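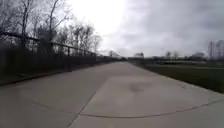
The Hasaler path at Wallau: a review from someone on small wheels

I've been wanting a proper long, flat path for my kick scooter for ages, and the Hasaler path has gone straight to the top of my list. It's 4000 metres end to end, wide the whole way, and so straight that you can settle into a rhythm and stop thinking about steering (bliss, if you're used to dodging bins and parked cars in town).

My usual run is there and back in January, early, with gloves on. At an easy pace that takes me 40 minutes including a tea stop, and I've done it on two scooters now, the old Rostus with the hard little wheels and the Sani with the bigger ones.

The surface changes as you go. On the concrete stretch beside the dark railing you've got big pale slabs with seams between them, some running across you at a slant. The Rostus lets you know about every single one! The Sani rolls over them with a soft thud and that's it. There's a darker patch on the concrete as well, so keep an eye out for that if you're nervous about grip. I like having the railing and the thick hedge on one side, it makes the whole thing feel tucked in.

Then there's the asphalt, and oh, the asphalt. Smooth and grey with short grass on both sides, so there's somewhere soft to step off if you need a breather. A thinner path runs along beyond the grass on one side and joins up further on, handy if you're out with somebody who'd like to walk. Past the hedge there are tall trees, mostly bare, and a lot of sky. 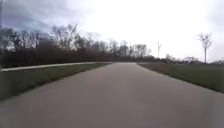
Is it suitable for a child who has only just learnt to scoot?

I'd start them on the asphalt, where there are no seams to catch a small wheel, and do the first 100 metres and back a few times before trying the slabs.

My only grumble is the wind, as there's not much to stop it once you're out on the open part. Take a hat that fits under your helmet. I'd still pick this over any park loop I've tried, and I'm going again as soon as I've oiled the Rostus.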